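Univeo Learning > Textbooks > Food and Society > Chapter 4
Search this book Go

Chapter 4: Why We Snack

Think back to the last thing you ate that wasn't a meal. Perhaps it was a biscuit with your cuppa, or a few chips from somebody else's packet - and did you even sit down for it? Snacking is such an ordinary habit that most of us would struggle to remember it by bedtime, and that makes it a lovely (and rather slippery) thing to study.
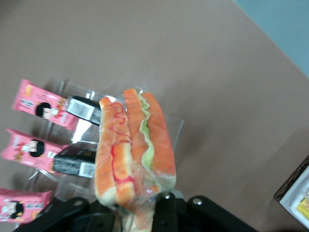
Figure 4.1 A toy hot dog in a clear plastic bag.

In this chapter we begin at home, with the flavours we learn to favour as children, and then wander out to the corner shops of Hilside and Lundport. The Lundport food diaries, which we'll come back to again and again, were kept by 1,167 households through one long, hot January, and they are a delight to read. People wrote down everything, right down to the crusts!

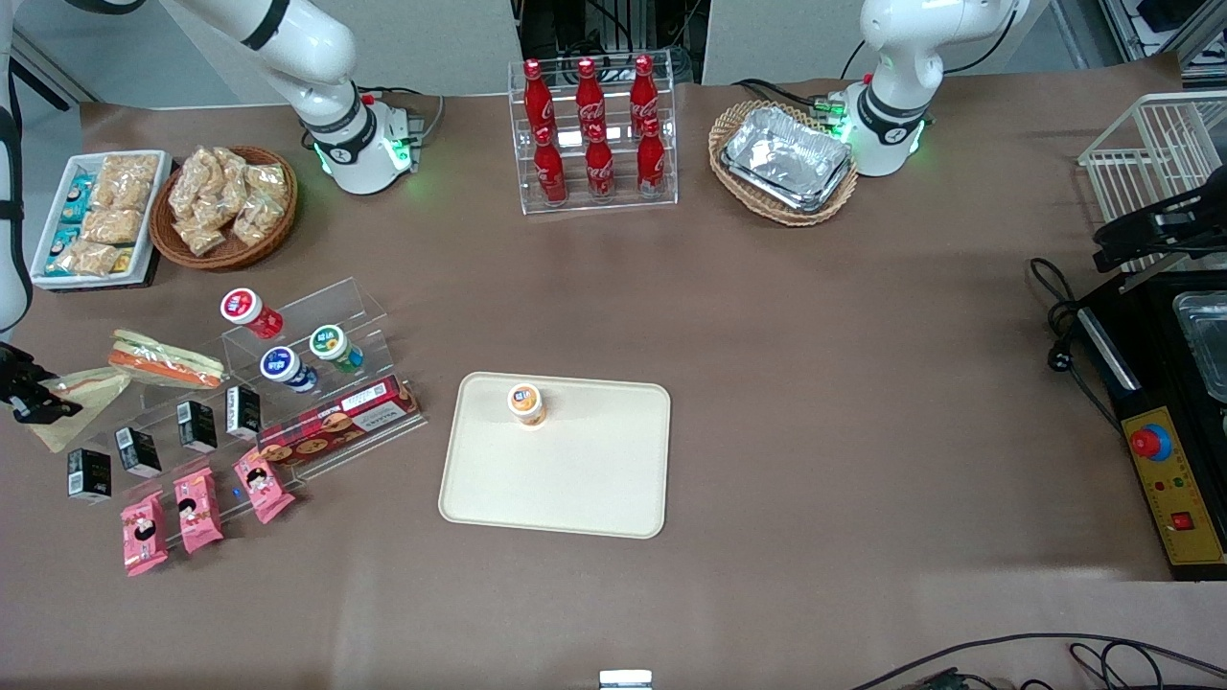 Figure 4.2 Snacks, drinks and trays on a paper-covered table.

Before you read on, keep a diary of your own for a day or two. Don't tidy it up or leave out the embarrassing bits - you'll want it beside you for Section 4.1, where we look at hunger, boredom and the colour of packaging.

57 shares 0 comments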